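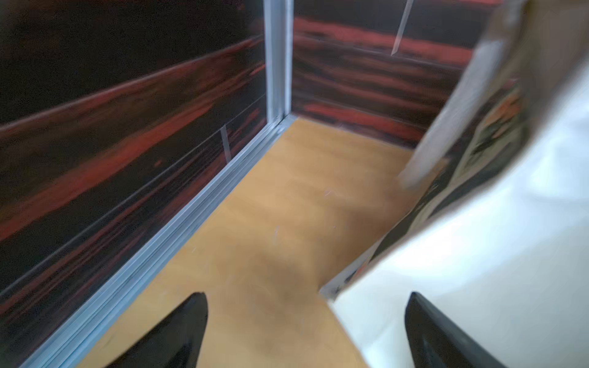 Dark wood-grain finish with reddish-brown streaks.

Zosbridge has spent 11 years trying to store surplus wind power as heat in crushed rock, and its second plant, at Drerkow, is due to start feeding the town's heating network in May. Miroslava Trnka, who leads the thermal design, is careful about what the plant will do.

"It will not make electricity," she says. "We looked at a turbine and dropped it. You lose more than half the energy on the way back, and the town needs heat for most of the year."

The store is an insulated steel vessel filled with basalt. Electric elements warm a stream of air, which is blown down through the rock when power is cheap. To discharge, the flow is reversed and the hot air passes over a water coil. Full capacity is 148 megawatt-hours, with a peak output of 18 megawatts.

Most of the redesign since the first plant, at Wondudine, concerns the rock itself. Repeated heating makes the stones expand and settle, and the bed packs tighter each time. Fan power at Wondudine rose steadily until the top layer had to be taken out and screened.

"We had a model for the settling and the model was wrong," says Svetozár Havlíček, the controls engineer. "It treated the stones as spheres. Crushed basalt has corners, and the corners break off. The dust goes where the air goes, so we found it in the coil."

Drerkow uses washed stone in a narrower range of sizes, and the vessel walls slope outwards towards the top so that the bed can lift slightly as it warms. Trnka calls the slope a compromise. A steeper one would relieve more pressure but leaves a cooler ring at the edge.

Test work on the new shape ran to 104 cycles. Havlíček would have liked more. "The fan load was flat over the last part of the run. I can't tell you it stays flat for 20 years."

The control software, known in the company as Mohammadi, buys power a day ahead and holds back a reserve for cold mornings. Havlíček says the forecast for heat demand is good and the one for prices is poor. The operator can override both.

Asked about a larger store, Trnka says the next one would probably be two vessels of the same size. "The fans are already as big as we can buy off the shelf. I would sooner repeat this one."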